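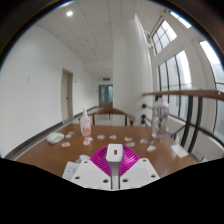

So who gets the blame when it picks up two, somebody on the packing side wanted to know, and would it still be called a packing error or would it be called a Lavton error? Good question and I didn't have an answer, so I'm writing it down before I forget I was asked.

Tuesday, after lunch. Corridor table by the windows again because the bench room is full of Pellico cartons.

Worked on flats. Scattered the little pieces over the table at all angles and went at them with the hand gripper, one after another, same as last time except I tried coming in lower. Lower is better on the bigger pieces. On the small ones I keep pushing them along the wood, and my instinct is to pin them with a finger of the other hand, which is cheating as the arm won't have an other hand. Must stop doing that!

Things I noticed in my own wrist while doing it: I tilt a bit to the left just before closing. Didn't know I did that. I asked on the packing side and apparently everybody tilts, only some go right (the left-handers mostly, but there's an argument about it). None of this is in the work instruction, which just says "place insert." I've been editing that document for years and never thought about it.

Did a set of 20, had a stretch, did another 20. Then I got greedy and wanted to make it to 100 before the afternoon break and my last lot were sloppy. Have marked those to be left out. Note to whoever does this next: stop when your forearm says so. We go on at people in packing about rotating every couple of hours and then I sit down and do exactly what we tell them off for.

Now the people part, as it took up more of my day than the gripping did.

The plan from Gosano is still that the Lavton arm takes over inserts on line 3 and the folks there move to checking and rework. On paper that's fewer fiddly pinches and fewer sore thumbs, and I'm all for it, I've had the sore thumbs. But inserts is also the sitting-down job. It's where you go when your back's bad, or when you've just come back from leave and want an easy morning, and it's where most of the talking gets done. Checking is standing, it's louder down that end, and you're on your own with a screen. I hadn't put that in the change notes at all. Have added a line asking for a stool and for 2 people per checking station instead of one, and I expect to be told the second one isn't in the budget. We'll see.

Also got asked whether the hand sets we're doing will be used to work out how fast each person is. They're not labelled by name and I said so, but I could tell it sounded like the sort of thing a manager says. Going to ask Güler to put it in writing, one plain paragraph, and stick it on the board next to the roster. If they won't write it I'd want to know why before we ask anybody else to pick up the gripper.

On the blame thing from the top: my feeling is doubles should go on the sheet as a double, full stop, with no column for whose. The current sheet has an operator column because the old system wouldn't save without one. Check with Pellico whether their form lets us leave it blank.

Odds and ends:

Pieces lying very near each other are the hard case. I go round the outside one first without thinking. Want more sets with them bunched up.

Try a matte mat over the table once, then without, and see whether the grip feels any different.

Two of the packing crew want a turn with the gripper and I've said yes. They're quicker than me at the real job by a mile, so it's a bit silly that I've been the one doing it.

Bench room should be free again once the cartons go. I'd like to stay out here though, the light's nicer and people stop and ask things on their way past.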